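Stretching at your desk won't save your back. Walking might

Our office did another posture day in May. New chairs, a laminated card with five stretches on it, a fruit bowl. I did the stretches for 3 weeks. Back still sore. Then I gave up on the card and just started walking at lunch - no gear, no plan. Up the street, round the bend, home again. 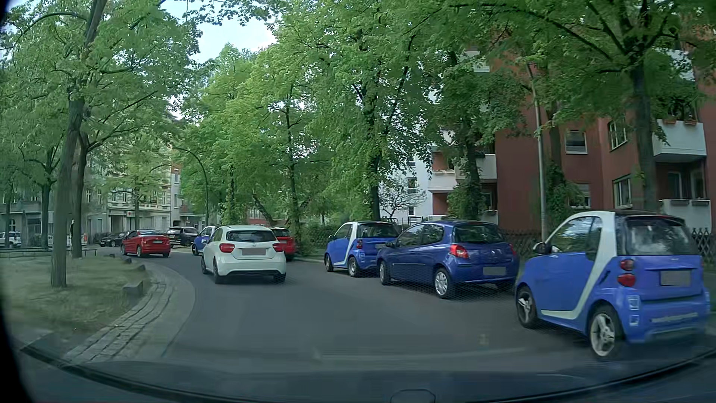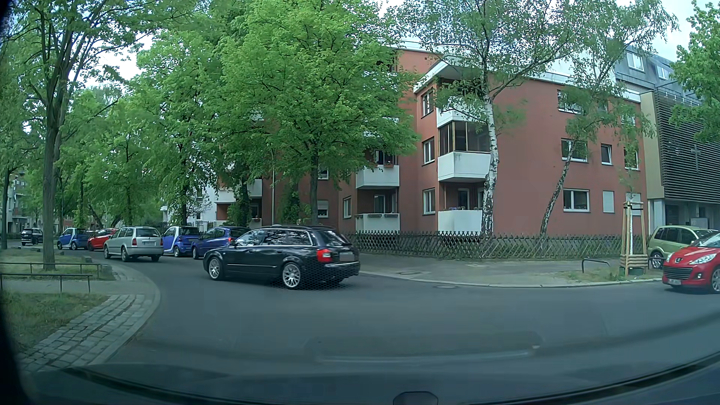
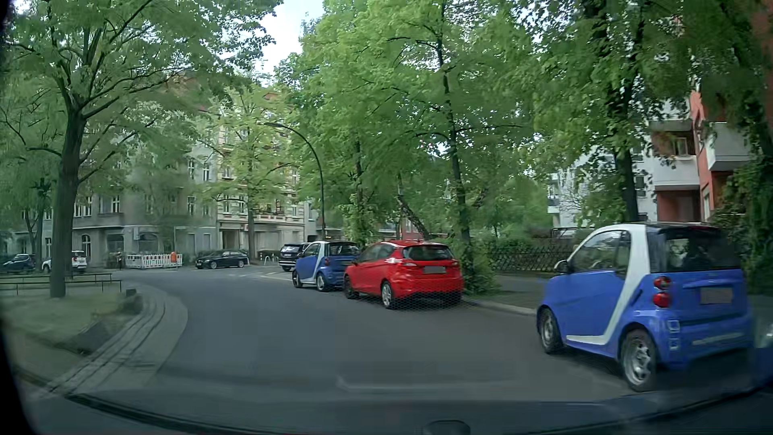 Parked cars and a bend in the road. Not the Rockies.

What the card gets wrong

It treats your back like a hinge that needs oil. Stretch it, done, sit down for another four hours. I don't buy it. Mine got better when I stopped sitting so long, and the stretches had very little to do with it as far as I can tell. Your mileage may vary. See a doctor if it's shooting down your leg, please, don't read me.

And the apps. I tried Plornine, which wanted 73 "micro movements" a day and buzzed at me in meetings. Then Zestitz, basically the same with a cartoon spine. Paid for 2 months of that. Both of them kept me looking at a screen to be told to get up from a screen.

But I don't have time

Sure you do, or your boss should find it. Flestden, where I used to work, put over 100 dollars a head into foam cushions and then booked meetings straight through noon. Nobody's back got fixed by a cushion. Give people the half hour. Put it in the calender in a colour managers can't book over.

I know some jobs can't. Nurses, drivers, anyone on a till. They're on there feet all day and have the opposite problem, and a wellness card is even more of an insult to them. Shorter shifts, proper breaks. Different essay.

For the rest of us - shoes by the desk. Go out the door at noon. Rain is fine, a hood costs less than a chair. Ten minutes if that's all there is. I'm off for mine now.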